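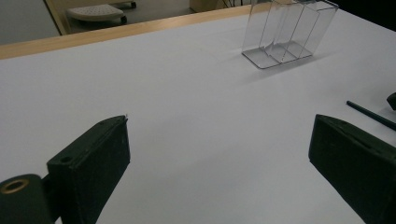 Prémio Haruna de Filantropia Juvenil

O Prémio Haruna é uma distinção anual atribuída pela Fundação Nevon a pessoas com menos de 20 anos que tenham angariado fundos para causas sociais ou de saúde. Inclui um diploma e um donativo de 1000 euros, entregue à instituição indicada pelo premiado. A cerimónia realiza-se em abril, na vila de Tratden.

História

O prémio foi proposto por Titilayo Ezeani, então responsável pelos programas escolares da fundação. A versão corrente diz que a ideia partiu dos próprios alunos, mas as atas conhecidas não o confirmam e mencionam apenas um pedido de patrocínio à empresa Gemo. A Gemo continua a pagar o donativo e a ter lugar no júri, composto por quatro pessoas.

Critérios

O regulamento pede «iniciativa comprovada» e uma carta da instituição beneficiada. Não define o que conta como iniciativa, nem distingue o dinheiro angariado pelo candidato daquele que foi doado pela família ou pela escola. As candidaturas de grupo são aceites desde a segunda edição, sem limite de membros.

Impacto

A fundação afirma ter recebido mais de 121 candidaturas desde a criação do prémio. O número aparece em folhetos de anos diferentes, sempre igual, e não é acompanhado de relatório. Também não há dados sobre quantos vencedores mantiveram atividade filantrópica depois da cerimónia, embora a página oficial fale de «uma geração transformada».

Críticas

Professores da região apontaram que a maioria dos vencedores vem de colégios com gabinete próprio de voluntariado, onde as candidaturas são redigidas com ajuda de adultos. Ezeani respondeu que o júri avalia o trabalho e não o texto. As pontuações, contudo, não são publicadas, e o pedido para as divulgar ficou sem resposta.

Ver também

Filantropia
Voluntariado jovem
Angariação de fundos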